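The kitchen table at Bendumance

Kai-wen Liu has lived at Bendumance, a shared house of 7 rooms behind the old Jerkum yard, for eleven years. He does most of the cooking and nearly all of the tidying. We spoke to him at breakfast time, which he says is the only part of the day he plans.

"Supper can be anything," he said. "Breakfast has to be the same or the whole house goes wrong."

He bought the table second-hand from Balogh, a furniture dealer who has now retired. It is pale wood and he oils it every November. He has no interest in a bigger one.

"People say get a proper dining table. Where would it go? You want to reach everything from one chair."

Vitalii Vakulenko, who has the room over the kitchen, gets up first. He used to leave his things out until midday — pans, crusts, the lot — and the two of them argued about it for most of a winter. They settled on a rule that whatever comes out for breakfast goes back before ten.

"I thought it was a silly rule," Vakulenko said. "Now I do it at my sister's house and she thinks I'm ill."

The toaster lives at the back of the table. Liu won't have it on the worktop, where it gets splashed, and he empties the crumbs on Sundays. Cloths are another matter he feels strongly about. He keeps towelling ones for the table and thin ones for glasses, and they are washed separately.
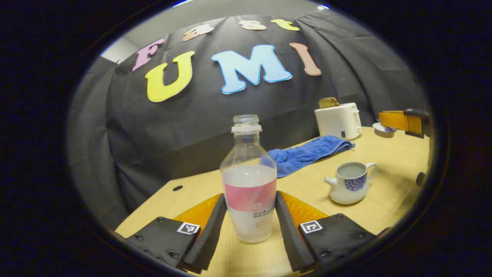
"A blue towel doesn't show the tea," he said. "I had white ones and they looked terrible in a month."

He is less strict about crockery. Blue patterns are what he likes, and he picks up odd pieces when he sees them, usually one at a time. He has never owned a full set. If something chips, it goes on the windowsill with a plant in it.

Bottles get rinsed and go out with the recycling on Thursdays. Vakulenko carries them down, as he leaves for work earlier.

I asked Liu whether he would change anything in the room. He thought about it while he wiped his hands.

"The light over the sink," he said. "It buzzes. Vitalii says he can't hear it."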